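Leketti veröffentlicht Leitfaden für Roboter im Getränkeservice

Furkuseck, 9/24/22. Die Firma Leketti hat ihren Leitfaden für zweihändige Serviceroboter veröffentlicht. Er umfasst 172 Prüfpunkte und wurde seit Juni mit dem Partner Flirance erarbeitet.
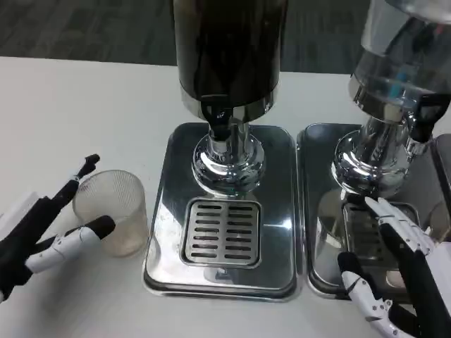

Der Leitfaden regelt zuerst die Hygiene und die Kraft beim Greifen. Für dünnwandige Gefäße, wie den gerippten Kunststoffbecher neben dem Getränkespender, gilt eine eigene Grenze. Auch das Abtropfblech unter dem Zapfhahn muss in den Reinigungsplan aufgenommen werden.

Der Text kann bei Leketti kostenlos angefordert werden.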